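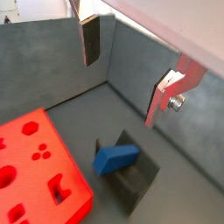 *Gray enclosure, upper bench, Clascombe annex.*

# Proposed change to toy library loan periods

**Lyle_Sorensen** (moderator)
Posted 6/17/18

Members are invited to comment on a proposed revision to the loan rules of the Clascombe Toy Library. The present loan period is four weeks for all items. The proposal would shorten it to two weeks for puzzles, sorters and construction sets, and would leave ride-on toys and costumes as they are. Last year the library recorded 1075 loans, of which 191 were returned after the due date. The late returns fell mostly in the categories named above.

Comments should address the loan period only. Fees will be taken up separately.

---

**hanyu.lu**
I support the proposal. Families on the waiting list for construction sets are at present told to expect a delay of two months or more, and by that time many children have moved on to other interests. A two-week period would allow each set to reach twice as many households.

I would ask that one renewal be permitted where no other member has placed a hold.

---

**RDai**
I must disagree with the previous post. A shorter period does not by itself bring items back on time. My household lives on the Ding Road side of the valley, and the bus runs there three days a week. A two-week loan means an additional trip for every item borrowed, and I expect that members in our position will simply borrow less.

The late returns should be examined by branch before any rule is changed. If most of them come from the outlying addresses, the proposal will make the figures worse.

---

**hanyu.lu**
> A shorter period does not by itself bring items back on time.

This is a fair point, and I accept that distance matters. The waiting list is nonetheless real. Would an exemption for members beyond the bus line meet your concern?

---

**RDai**
It would meet mine. I am less certain that it could be administered at the desk.

---

**M_Mbwambo**
I wish to comment on the category of sorters, which I believe has been grouped incorrectly.

Construction sets are in heavy demand and hold a child's attention for a short period. Shape sorters are used differently. A child of fifteen months may ignore one for three weeks and then work at it every day. The value of the item lies in that later period, and a two-week loan would end before it begins.

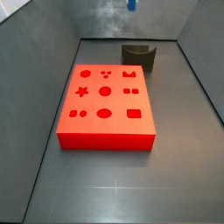
For this reason I would move sorters to the same group as the ride-on toys and keep the four-week period. They are also the items least often placed on hold. In March there was not one request outstanding for a sorter of any kind.

I have no objection to the shorter period for puzzles.

---

**lingyun_yan**
I agree with Ms. Mbwambo on sorters and disagree on puzzles. A puzzle comes back with missing pieces far more often when it has been returned in a hurry — the desk spent much of the winter writing to members about the Skarix floor puzzles. Two weeks will add to that work.

May I also ask whether the reminder notices are still being sent? I have received none since the library moved its records to Volter.

---

**Lyle_Sorensen** (moderator)
Reminder notices were suspended during the change of system and have not yet resumed. I should have stated this in the opening post. The suspension covers a good part of the period in which the late returns were recorded.

---

**RDai**
In that case I would respectfully request that the proposal be withdrawn until notices have been sent for a full season.

---

**hanyu.lu**
I would prefer that it be amended and not withdrawn. Construction sets could go to two weeks now, with one renewal, and the remaining categories could wait.

---

**Lyle_Sorensen** (moderator)
Both requests are noted. The proposal will be redrafted to cover construction sets only, and the new text will be posted in this thread. Members who wish to comment on puzzles or sorters may continue to do so here.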